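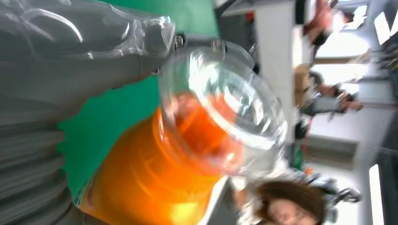 Brustwood, 2019-08-04

Is the Detum two-hand kit worth it for bottles and soft packaging?

Oğuzhan Sezer

We have a Detum hand kit on a trial through Avcı, and I need to decide whether we buy it or send it back. The kit is a pair of five-finger hands, the wrist brackets, a small camera for each wrist and the control software. The arms are ours. The quote is $3957 for the pair, with the cameras included and a year of the basic service plan.

Our work is light handling. Plastic bottles mostly, some with clear film over the top, plus small cartons wrapped in thin film. We pick the item up off a table, turn it so the label can be read, and set it down in a tray. No heavy parts and nothing sharp. We're a small shop and the line changes every few weeks, so I don't want to make a new gripper for every package.

What I've found so far is that the hand closes around the lower body of a bottle without much fuss. Tilting it is where I get mixed results. If the grip is low and the bottle goes past a certain angle, it starts to turn in the fingers. I can tighten the grip in the software, but then the thin bottles dent. The default grip profile is called "medium round" and the manual has half a page on it.

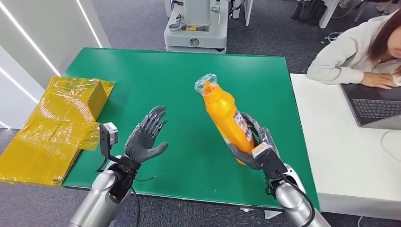
The other thing is the cable at the wrist. There's a loop of thin cable hanging next to each forearm, and I'm worried about what it will look like after a few months of turning the wrist back and forth. Avcı told me the cable is rated for it but didn't send anything in writing.

So, three things I'd like to know from people who own one:

1. Did you get the tilting sorted out with settings, or did you end up buying the rubber fingertip set?
2. How do the wrist cameras do with shiny film? Mine loses the edge of the object when there are a lot of highlights.
3. Has anyone compared this with the Zidutlow three-finger gripper? That one was quoted to me at $2098, also for a pair, no cameras.

I can keep the trial kit for 12 more days.

benchtop_marlow

I've had the Detum pair since January. Taking your points in order.

Tilting: settings got me most of the way. Don't touch the overall force. Go into the profile and raise the ring and little finger by themselves, then leave the thumb where it was. The stock profile puts most of the load on the thumb and the first two fingers, so a low grip pivots around them. Save it under a new name, as the update in spring wiped the stock profiles back to factory and took my changes with it. I also moved the grip point up toward the middle of the bottle whenever the label allowed it. After that I ran 112 picks with a half-full bottle and dropped two, both of them when I had the table height wrong.

I did buy the fingertips later. They help with film, which is slippery, and make no difference on bare plastic that I could see. The glue on the first set let go and Detum replaced them without arguing – took nearly three weeks though.

Cameras and film: they're ordinary cameras and they don't like glare. Turn auto exposure off and set it by hand on the shiniest thing you handle. If you have strip lights or a window beside the table, try moving the table before you spend money on anything. I turned mine a quarter turn and the edge problem mostly went away. Also check the angle of the bracket. If it's set too far back, the camera sees a lot of hand and not much of the object.

Cable: no failures here, but I added a second clip halfway down the forearm so the loop is smaller. Leave enough slack for the full wrist turn. Ask Avcı for the cable data sheet by name, it's a separate file and their sales people don't seem to know it exists.

I haven't used the Zidutlow.

rpk_lathe

Get the Zidutlow. Half the price and fewer joints to break. We've had ours a long time and it picks up everything we give it.

benchtop_marlow

What do you pick up with it? He needs to turn the item to show the label.

rpk_lathe

Metal blanks. We don't turn them.

Fenwick_D

I used both at my last job, so I can say something on the third point. The Zidutlow is a good gripper for one kind of object at a time. It centers round things very well. On a film-wrapped carton it pinches the film and sometimes pulls it loose from the box, and you won't be reading any label if a finger is sitting on it, which with three fingers you can't always avoid. The price you were given also leaves out the mounting plate and the cameras. Add those up before you compare.

The Detum is slower. Opening and closing takes noticeably longer, and if you need speed it may not be the right choice. For changing packages every few weeks I'd still take it. We wrote a new profile for each package and it took part of a morning each time.

One caution on the service plan – the basic one covers the hands and the brackets. When I had it, the wrist cameras were covered only on the next plan up. Get Avcı to put on the quote which parts are included and who pays shipping.

Oğuzhan Sezer

Thanks. I raised the two outer fingers the way benchtop_marlow described and the bottle stays put at the angle I need, at least with the full ones. Will try the empties and the cartons next. I've asked Avcı for the cable sheet and for the camera coverage in writing.

Related threads
Detum hand: thumb won't return to home position
Saving grip profiles before an update
Zidutlow mounting plate, which bolt pattern?
Setting exposure on wrist cameras
Trial kits from Avcı: who pays return shipping?
Clear film and glare on a green work table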